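Emum Student Project Report
Comparison of Two Gripper Controllers in a Simulated Kitchen
Prosser Laboratory, January 19, 2019

The project compared position control and force control for grasping thin objects with a parallel gripper. All trials were run in simulation. 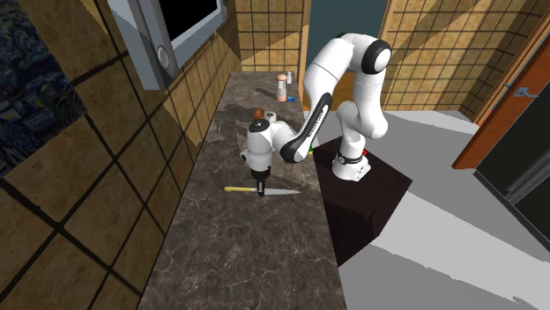
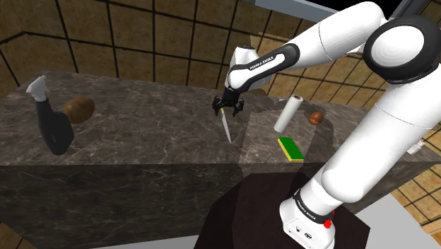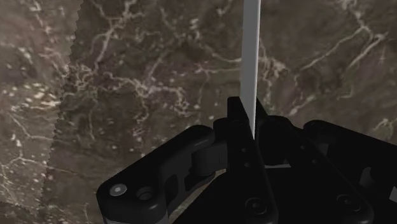
Each controller completed 60 trials from 3 starting poses. Force control dropped the object less often – 27 fewer drops in total – but took longer to close. Contact settings were left at their default values. Tests on hardware are planned for February.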